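October, Laur bench notes, dye room

Third madder vat of the month and I am so pleased with this one! The Iltley wool went in at 3 in the afternoon after soaking overnight, and by the time I had finished cleaning the strainers it was already a proper brick red. Last batch was nearer salmon. The only change was the water. I filled the pot from the rain barrel and added a spoonful of chalk, which Helju Dzene has been telling me to do since spring. She was right and I have written her a note saying so.

Recipe as used, so I can repeat it: 28 grams of dry fiber, 15 grams of ground madder root, alum mordant from the Misix tub (the new one, finer grain, dissolves much quicker). Heat kept low the whole time. I let an earlier pot creep up while I was on the phone and the brown came through straight away, so I stood over this one with the thermometer and a book. 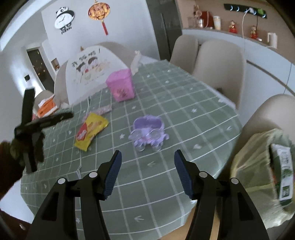 Color matching is the part I want to get better at before we start the Florbridge blanket. I keep calling things "red" in this notebook and then have no idea six weeks later which red I meant. So I'm trying the trick of naming shades after things lying around the house. The sage-green tablecloth is my target for the weld and indigo overdye, and I would love to get that soft grayish green on wool – everything I've made so far comes out far too grassy. The see-through purple of the little toy carriage is another matter. I don't think you can get there with a solid yarn at all, but a thin silk over a pale ground might come close. Worth a test skein.

Back to the madder. Skein 47 is the one to keep as the standard. Skein 46 got the same bath after it and is a lovely apricot, very even, hardly any streaking where the ties were. I tied them looser this time, figure eights in cotton, four to a skein. Please nobody use the nylon string again, it leaves a pale band every time.

Still to do: cut a length of 47 and tape half of it in the south window with the other half under card. Rinse water was running nearly clear by the second bowl, but I want a proper wash test with the plain soap too. There's enough spent root in the jar for one more exhaust bath, so if anyone has a scrap of undyed Iltley, leave it on my shelf with a tag on it.

Ask Helju how much chalk she uses for the big pot. Mine was a guess!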